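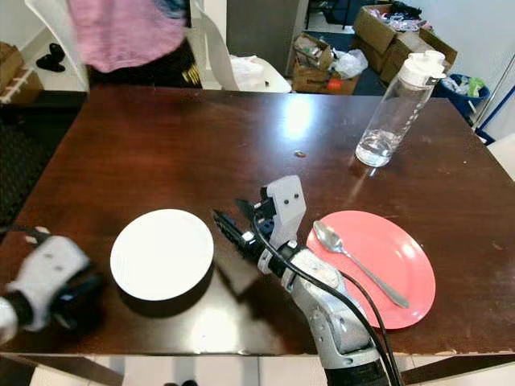

Foto: Ginevra Villa / Rirna

Otra vez la mesa con dos platos. Quien haya leído en el último par de años la documentación de cualquier proyecto de aprendizaje por imitación la reconocerá: un plato blanco, un plato rosa con su cuchara, una botella de agua, un brazo metido entre medias. De ahí se espera que salga una máquina capaz de recoger la cocina de cualquiera. Yo sigo sin verlo claro.

Mi queja no es con la gente que graba. Pasé parte de enero leyendo las notas de Rurolgate, el conjunto de demostraciones que Rirna ha ido reuniendo, y el trabajo es serio. Cada episodio lleva su etiqueta, su operador, su revisión. La versión que leí anuncia 2000 episodios repartidos en 107 tareas. Suena a mucho hasta que uno hace la división y le quedan unos 19 por tarea, y eso suponiendo un reparto parejo, que no lo es: poner y quitar platos se lleva una parte enorme y hay tareas que se quedan en 5 intentos. Con 5 intentos no se aprende a doblar un trapo, se aprende a doblar ese trapo.

Luego está lo que se tira. En las notas, un episodio en el que el plato resbala se marca como fallido y no entra en el entrenamiento. Se entiende, nadie quiere enseñarle a un sistema a dejar caer la vajilla. Pero cualquiera que haya fregado sabe que la mitad del oficio consiste en corregir: el plato se va un poco, la mano lo vuelve a coger. Si solo se guardan los recorridos limpios, el modelo no ha visto nunca cómo se sale de un apuro, y el primer apuro lo tendrá en casa de alguien.

También desconfío de la palabra «diversidad», que en estos textos aparece cada dos párrafos. Cambiar el plato rosa por un cuenco y una mesa oscura por otra clara es mejor que no cambiar nada, de acuerdo. Sigue siendo un cambio elegido por quien prepara la sesión, con los objetos que tenía cerca.
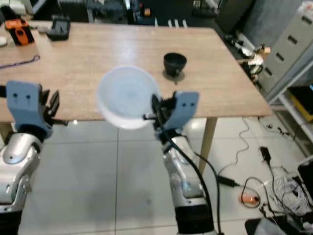 Auður Dalsgaard me escribió, después de leer un borrador, que pido lo imposible: que ningún conjunto abarca todas las cocinas, que los episodios con tropiezo se están empezando a guardar aparte y que prefiere mil agarres aburridos y bien etiquetados a cien pintorescos que no se puedan comparar entre sí.

En lo de las etiquetas le doy la razón. En lo otro, a medias. Guardar los tropiezos aparte está bien si alguien los usa después, y en las notas que leí no hay ni una línea sobre cómo. Tampoco encontré una prueba hecha fuera del sitio donde se grabó. Mientras falte, el porcentaje de acierto que se publique dirá cómo se porta el sistema en su propia casa, con sus propios platos, y yo lo leeré así.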